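What I learned from a winter of testing ditch water

I never planned to spend my evenings reading about germs in sewage. I was a school librarian for most of my life, and the closest I came to public health was sending children home when they looked green. But then the Stitthorpe clinic asked for people to help with its wastewater project, and my neighbor Barış Erdem (who can talk anyone into anything!) signed us both up before I had finished my coffee.

The idea is simple enough. People shed bits of a virus before they feel sick enough to see a doctor, so if you test what goes down the drain, you can get a few days' warning that something is spreading. We collect small bottles from 17 spots in town and drive them over to the lab, where Mwangi Chege and his team do the clever part. I mostly do the labels and type the results into a spreadsheet at night.
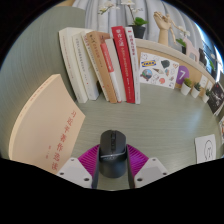 The mouse and the desk, where most of the typing happens.

By March we had sent in 439 bottles, and I had opinions about all of them. The stretch behind Sellico, the old cannery, gave us high flu readings twice, and both times the clinic put out extra notices and moved its vaccine table closer to that side of town. Did it help? I would love to say yes, but Mwangi keeps reminding me that one winter in one small town can't settle that, and I suppose he's right. I still felt rather proud when I saw the notice taped up at the Güneş bakery.

What bothers me is the money. The grant pays for one more season, and then we go back to waiting for people to turn up coughing. A sampling round costs us 720 dollars, driving included, and I keep wondering what one bad outbreak costs a place like this.

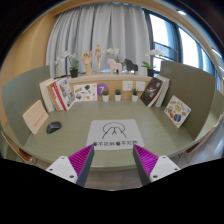

If you'd like to help next season

Call the clinic and ask for the sampling list. You need a car, a decent pair of boots and a free morning now and then. The training takes 43 minutes (Barış timed it) and there are usually sesame rolls afterward, so do come hungry.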